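家有小孩 › 收纳与断舍离 › 讨论

主题:积木到底按颜色分还是按形状分?我家快因为这个分家了

一颗老白菜(楼主)
发表于 2025年11月12日

先交代背景。八月搬的家,搬家公司很敬业,把所有玩具倒进同一个编织袋,又在袋子上用记号笔写了“厨房”。这个袋子在厨房住了两个多月,前天终于被我挪出来,现在到了必须面对它的时候。

袋子里主要是大颗粒积木,混着几只恐龙、一副不全的扑克、一把我找了很久的卷尺,以及若干无法归类的东西,我管它们叫“塑料的遗骸”。

矛盾在于,我主张按颜色分。颜色一目了然,三岁小孩认得,六岁小孩认得,孩子他爸喝了酒也认得。孩子他爸主张按形状分,长的归长的,方的归方的,弧面的单放,理由是搭的时候谁也不会说“我需要一块绿的”,只会说“我需要一块长的”。

我说你儿子每次都说我需要一块绿的。

他说那是因为你教坏了。

然后我们就去睡觉了,袋子还在原地。

搜了一圈以前的帖子,按颜色派和按形状派各盖了几百层,没有一方投降。所以再开一贴,想请真正收拾过、并且坚持超过一个季度的人说说。网红收纳博主的视频就别贴了,她们家的小孩我怀疑是租的。

预算有限,柜子是老的,盒子也是各处凑的,颜色大小都不配套,别劝我整套换新。 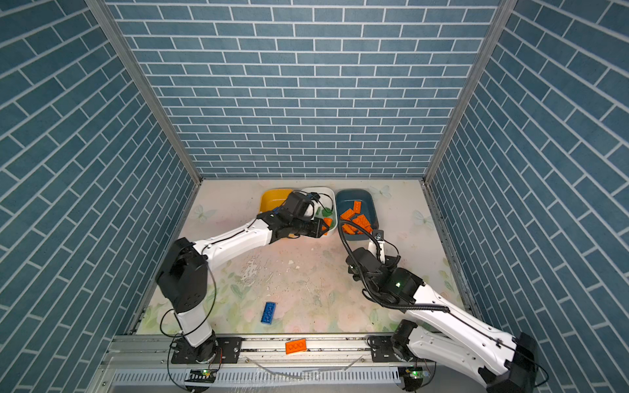

Frauke Dreßler
2楼
按形状。不用讨论了。按颜色分出来的盒子拍照好看,用起来每一盒都得翻到底。我家按颜色分了一年,孩子搭个房子要开所有的盖子,开完当然不会盖回去。改成按形状以后盖子至少少开一半。

山药粥
3楼
反对二楼。小孩不会形状分类这种事是有原因的,弧面的、斜面的、带轮子的,你让他一块一块判断,判断到第三块他就去看动画片了。颜色不需要判断,看见就扔。
收拾玩具这件事,门槛每高一厘米,收拾的人就少一个,最后剩下的那个人是妈。

不吃香菜协会
4楼
我来提供第三种方案:不分。
一个大桶。倒出来玩,铲回去收。铲子我用的是阳台上铲猫砂的同款(新的,新的,别举报)。
分类是大人的爱好,跟集邮差不多,别拿孩子当借口。

山药粥
5楼
回4楼:大桶我也用过,结果是孩子每次都把整桶倒出来,就为了找压在最底下的那个小人。倒出来的声音楼下邻居上来敲过门。

不吃香菜协会
6楼
回5楼:那是地垫的问题,跟桶没关系。

二手风琴
7楼
楼主先别急着分,先问有没有必要留这么多。我家去年清了一次,挂在 Veresari 上出掉一大半,当时心疼,过后孩子一次也没问起过。唯一来问的是我婆婆,她记得每一件玩具是谁买的。

一颗老白菜(楼主)
8楼
回7楼:我婆婆也有这个功能,而且支持按年份检索。
出掉一部分我考虑过。挂过一次,标价 200,来了个人问能不能拿一台坏的榨汁机换,还要我补差价。我到现在也没想通那个差价是怎么算的。

二手风琴
9楼
Veresari 上的人是这样的。你标 200,对方会还到你开始怀疑人生。诀窍是写“不议价”,然后议价的人照样来,但你可以理直气壮地不回。

石榴籽儿
10楼
收纳从业者路过(小城市,别期待太高)。说说我上门时看到的。
家里的分类系统能不能活下来,要看收的那个人是谁。按形状分的家庭,基本都是爸爸在收,他喜欢,跟整理工具箱一样,谁也别拦着。按颜色分的家庭,小孩能参与。不分的家庭,全家都能参与,也可以说全家都没参与。
所以你先定谁来收,再定怎么分。顺序反了就会像楼主家这样,两个不收拾的人讨论收拾的理论。

一颗老白菜(楼主)
11楼
回10楼:最后一句有点疼。

孩子他爸本人
12楼
注册了个号来说一句,我收的。我每周都收。

一颗老白菜(楼主)
13楼
回12楼:你每周把它们从沙发上挪到沙发底下。

孩子他爸本人
14楼
沙发底下也是家的一部分。

山药粥
15楼
夫妻俩请私聊。

云南小土豆不是土豆
16楼
说点具体的。盒子比怎么分重要。
我前后买过三种。第一种是 Maltis 的带盖抽屉盒,好看,盖子紧,紧到孩子打不开,最后变成我的抽屉盒。第二种是布的,软趴趴,积木放进去像一袋土豆,站不住。第三种是菜市场买的敞口塑料盆,卖菜的大姐问我要不要顺便带点芹菜。用到现在的是第三种。
敞口,浅,能一眼看到底,就这三条,别的都是广告。

Frauke Dreßler
17楼
同意敞口和浅。不同意菜市场的盆,圆的放柜子里浪费四个角。要方的。

云南小土豆不是土豆
18楼
圆的便宜啊。四个角空着就空着,角又不用交房租。

Frauke Dreßler
19楼
住在大城市的角是要交房租的。你按一平米的房价折算一下就笑不出来了。

一颗老白菜(楼主)
20楼
更新一下进度。昨晚孩子睡了以后我们开了个家庭会议,会议决定各退一步:先按颜色粗分,每种颜色里面爱怎么放怎么放,他想在盒子里给弧面的和方的画楚河汉界我也不管。

于是绿的进白盒,橙的进旁边那只深蓝灰的盆,这盆本来想给蓝的,后来他说蓝的放进蓝的里面找不着,我觉得有道理,但没有告诉他。

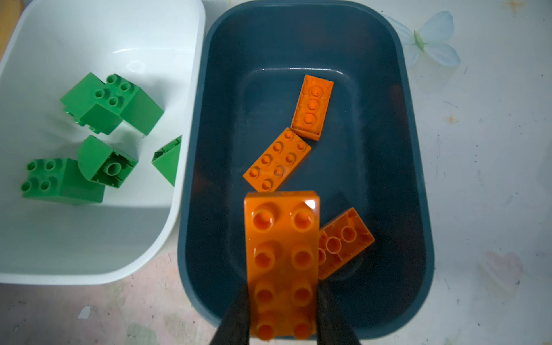

接着就卡在了“混色”的问题上。有一块一半黄一半红的,是恐龙套装里带的,他说归黄,我说归红,两边都拿不出有说服力的依据,最后它被放在冰箱顶上,跟过期的优惠券在一起,等候终审。

还有一个没想到的事。孩子早上起来,看到分好的盒子,第一反应是把它倒了。倒得很认真,用的是那种开箱的表情。后来我问他为什么,他说“看看够不够”。

够什么呢,他没说。

另外报告一下恐龙。恐龙暂时跟卷尺住在一起,双方情绪稳定。

石榴籽儿
21楼
倒盒子是正常的,每个新系统第一天都要被倒一次,这算验收。第二天还倒也正常。倒到第二个星期,就是盒子放得太高了,他够不着里面,只能连盒子一起拽下来。
检查一下高度。三四岁的孩子,盒子上沿别超过 90 厘米,最好放在他站着能低头看进去的地方。

一颗老白菜(楼主)
22楼
回21楼:我们家柜子是 Hafþórsson 的老款,房东留下的,层板是死的,最下面一层离地面刚好能塞进一只猫,第二层就到我腰了。中间没有。北欧人大概没有三岁这个阶段。

二手风琴
23楼
Hafþórsson 那个柜子我家也有!新的要 785,我收的二手,搬上楼的时候差点把我和我老公的婚姻也一起摔了。层板是可以换孔的,要把背板卸下来,孔在里侧,被一层贴皮盖住了。我也是住了两年才发现。

一颗老白菜(楼主)
24楼
回23楼:???

孩子他爸本人
25楼
我早说了可以换孔。

一颗老白菜(楼主)
26楼
你说的是“这柜子应该能弄”。你对所有东西都这么说,包括洗碗机和我妈。

三楼的阿黄
27楼
插一句题外话。为什么没有人讨论让孩子自己定怎么分?我女儿四岁的时候自己发明过一套,分成“喜欢的”“不喜欢的”和“生病的”。生病的是有牙印的那些。这套系统我们用了大半年,比我定的任何一套都久,因为是她的,所以她维护。
缺点是外人看不懂。她姥姥来收过一次,把生病的和健康的混在了一起,当天晚上家里的气氛相当于发生了院内感染。

山药粥
28楼
“生病的”这个分类太好了。我家全是生病的。

不吃香菜协会
29楼
27楼这个我服。也算支持我的观点,大人别分。

三楼的阿黄
30楼
回29楼:没支持你,我家分了三个桶。

Frauke Dreßler
31楼
孩子自己分是好的,但公用的东西得有一套全家都懂的规则,不然哪天老人来带,东西全乱。楼主家的情况,我还是主张形状。颜色分完你会发现一个问题,绿的永远不够,白的永远没人要。

云南小土豆不是土豆
32楼
白的没人要是真的。我家白的都拿去当豆腐了,过家家用。

一颗老白菜(楼主)
33楼
有人私信问为什么不用 App。用过,叫 Prullutach,号称“家庭物品智能清单”,拍一张照它就帮你建分类。我拍了那个编织袋,它给我建了一个分类叫“杂物”,里面一个条目,叫“杂物”。免费版用完以后它每天早上提醒我“您有未整理的杂物”。我妈都没有它敬业。

卸载了。卸载的时候它问我原因,选项里没有“它说得对”。

石榴籽儿
34楼
Prullutach 适合给酒窖之类的用,东西贵、量少、位置固定。小孩的玩具哪条都不沾。

一颗老白菜(楼主)
35楼
再更新。昨天他真的把背板卸了,层板换了孔,第二层降下来了。过程中发现贴皮底下有上一任租客的小孩画的画,画的好像是一匹马,也可能是一张桌子。我们没有擦。

柜子弄好以后剩下的问题是尾数。就是每次收完,总有几块留在外面,蓝一块橙一块,谁也不知道它们为什么不在盒子里。我以前以为是孩子漏的,盯了一个晚上,发现是大人漏的,收到最后那几块的时候,人就会直起腰来说“差不多了”,然后去喝水。

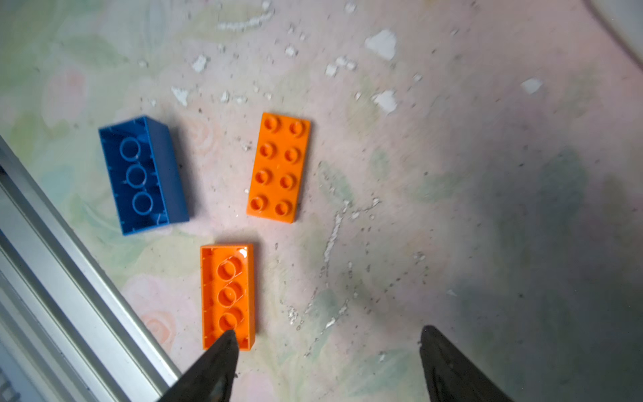

后来我们定了个规矩,谁说“差不多了”谁收尾。执行了三天,这三天里全家没有一个人说过这四个字,改说“可以了”。

第四天把“可以了”也加了进去。目前流行的说法是“嗯”。

按颜色还是按形状,目前看颜色占上风,主要是孩子愿意扔。但他最近开始把弧面的单独挑出来排在窗台上,说是“屋顶”。孩子他爸对此非常得意,在窗台边站了很久,像站在自己的铜像旁边。

Frauke Dreßler
36楼
看吧。

山药粥
37楼
回36楼:他挑屋顶是为了玩,又没收进盒子里,不能算你赢。

Frauke Dreßler
38楼
为了玩而分类,才是分类的目的。

不吃香菜协会
39楼
你们俩可以出一本书。上册颜色,下册形状,附录是我的铲子。

二手风琴
40楼
问一下楼主,编织袋清空了吗?我比较关心那副扑克缺的是哪几张。

一颗老白菜(楼主)
41楼
回40楼:清空了。缺的是红桃K和两张小牌,红桃K在洗衣机里,小牌下落不明。袋子本身没舍得扔,叠好放在厨房了,毕竟上面写着厨房。

奶茶三分甜
42楼
刚爬完楼,弱弱问一句,鞋码 44 的鞋盒能不能拿来装积木?家里男士鞋盒特别多,想着省点钱。

云南小土豆不是土豆
43楼
能。撑不过雨季,会塌。而且孩子会站进去。

石榴籽儿
44楼
可以先拿鞋盒试分类,试一个月,觉得这套分法能用,再买正经盒子。很多人一上来先买盒子,分法一改,盒子全不合适,家里又多一批要收纳的收纳盒。
我见过一户,阳台上专门有一个柜子装空的收纳盒,按尺寸排的,排得极其整齐。是全家最整齐的地方。

奶茶三分甜
45楼
谢谢!那就先鞋盒。我老公说那些鞋盒他要留着,以后卖鞋用。他从来没卖过鞋。

孩子他爸本人
46楼
鞋盒要留的。

一颗老白菜(楼主)
47楼
回46楼:你下来,吃饭了。还有冰箱顶上那块积木,你儿子说归恐龙,已经拿走了。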